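# recetas-saltside

Compartido 20 veces · 80 comentarios

Hola, soy Maritza Restrepo y llevo demasiado tiempo pasando a limpio las recetas de conservas de mi abuela y de medio barrio de Castellanos. En esta carpeta hay 449 fichas en texto plano, una por receta, con su título, sus ingredientes y lo que ponía en el margen (¡los márgenes son lo mejor!).

Las cantidades van tal como estaban escritas. Si la libreta dice "un puñado de sal", la ficha dice "un puñado de sal", y el campo `gramos` queda vacío. Lo discutí bastante con Mei Pruitt, que quería convertirlo todo, y al final gané yo.

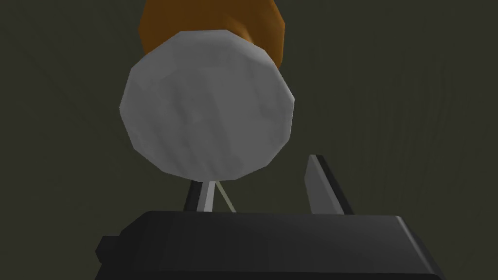
Cilindro naranja con la cara del extremo en gris claro. Render.

## Cómo está organizado

- `dulces/`: mermeladas, membrillo, almíbares
- `vinagre/`: pepinillos, cebollitas y una coliflor que pica muchísimo
- `dudas/`: lo que no consigo leer

En `dudas/` hay 20 fichas. Si entiendes letra antigua con manchas de tomate, escríbeme, por favor, porque yo ya veo "clavo" en todas partes.
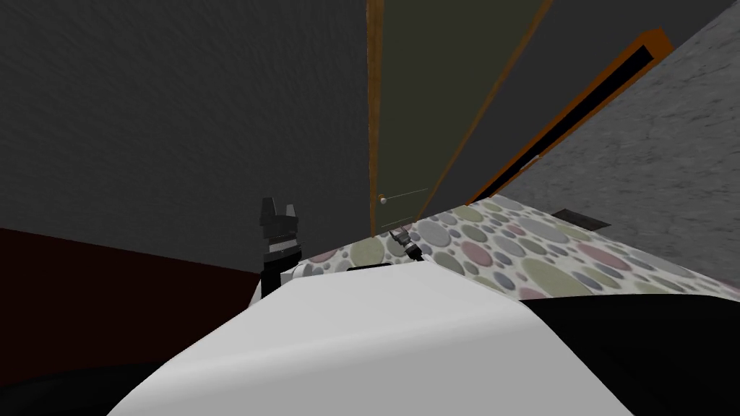
Cuerpo blanco redondeado y pinza izquierda en negro. Render.

## Antes de cocinar

No he probado ni la mitad. Los tiempos de hervor son de otra época, así que compáralos con una guía actual antes de guardar nada en la despensa. La última revisión es del 17/04/2023 y todavía faltan las tildes en `vinagre/`.

Contacto: Maritza Restrepo · © Saltside · Volver arriba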